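3.2 Recall of aftercare instructions

Patients at both sites were given the same two-page aftercare leaflet on the day they went home. The leaflet covered wound cleaning, bathing, lifting, driving and when to ring the ward. Of the 836 people who received it, 528 returned the first questionnaire. The second was posted 6 weeks later to the same addresses, with a prepaid envelope.

Scoring followed the scheme set out by Geerts in our pilot report. A full mark was given where the patient named the instruction and the period it applied to, and a half mark where only one of these was given. Answers such as "take it easy" scored nothing – they were too general to place under any heading. Wilma Geerts and a second reader marked every form separately and settled differences by discussion.

Bathing and driving were remembered best. Lifting was remembered poorly at both sites, and many patients gave a weight limit that did not appear anywhere in the leaflet. Stitch care fell between the two. Several patients wrote that they had been told about their stitches by a nurse and had not read that page at all.

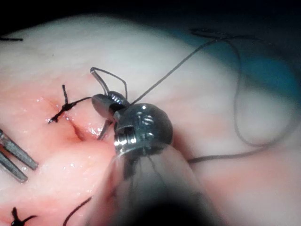
Figure 2. Curved suture needle held in the jaws of an instrument.

Did patients who read the leaflet with a relative remember more of it? They did on the first questionnaire, mainly for lifting and driving, but the gap had almost closed by the second.

Wording seems to have mattered more than layout. The Hendriks site printed the leaflet in larger type with wider margins, and its scores for stitch care were close to those of the Geltiton site. Where the two differed was in the covering letter. At Geltiton the letter repeated the ward telephone number and the lifting rule in one short paragraph – this was added by the ward clerks in April and was not part of the study plan. We have kept those forms in the main analysis and report them separately in Table 4.

Forms with more than 2 blank answers were left out of the scores for recall but kept for the questions on reading habits described in section 3.3.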